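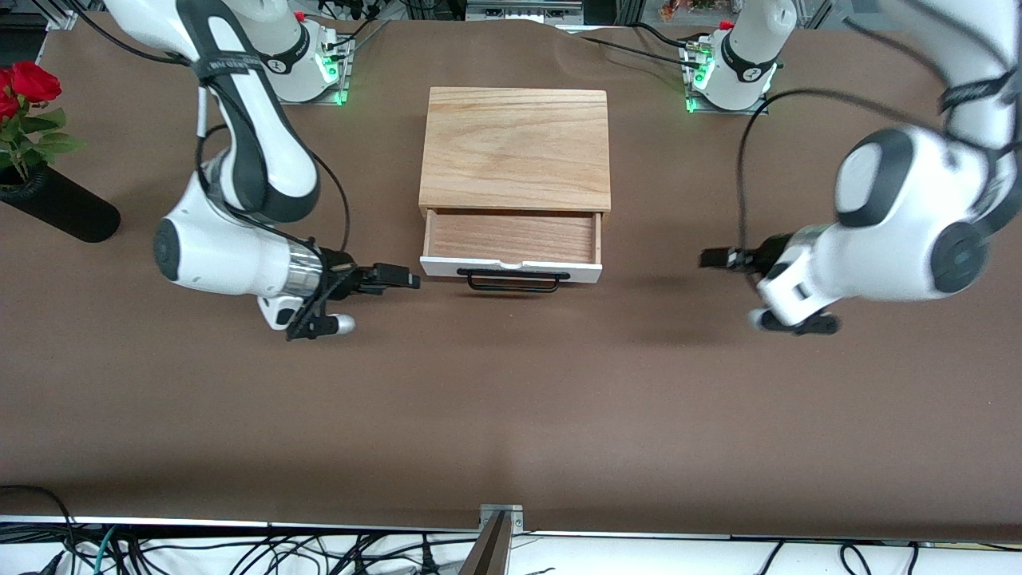 Figure 3. Small oak cabinet with a single drawer, partly open.

One reader of our first draft objected that a drawer is the worst place to keep anything you want to remember, and that people in the Girnetik interviews said so over and over. We love this objection, and it shaped the whole section! Out of sight does seem to mean out of mind for many households, and yet the same people could tell us, often with real delight, what was in the drawer by the front door: spare keys, takeout menus, a birthday candle, the good scissors.

3.2 Small storage and everyday recall

Most work on household memory looks at big spaces such as closets, garages and attics. Small storage has been left alone, and we think it is where the fun begins. A single drawer (Figure 3) has a clear edge, a fixed place in the home and one way in. In the Flilitham diaries, kept through December, people wrote down each time they went looking for a small item and where they looked first. First guesses were right more often for drawers with a mixed but stable set of contents than for drawers that had recently been tidied. We did not expect that, and we checked the coding twice.

Two homes stood out. In both, the hall drawer had gone unsorted for about nine years, and everyone who lived there could name its contents with hardly a miss. Tidying may wipe out the small history that helps people find things: the tape is under the batteries because it has always been under the batteries.

The Cesmont homes tell a messier story. Many are shared by renters who move often, and a drawer there can belong to everyone and to no one. Recall was weaker, though labels on the front helped newcomers a good deal. We return to labels in Section 4, where the Reuter apartments give us a chance to compare drawers with open shelves.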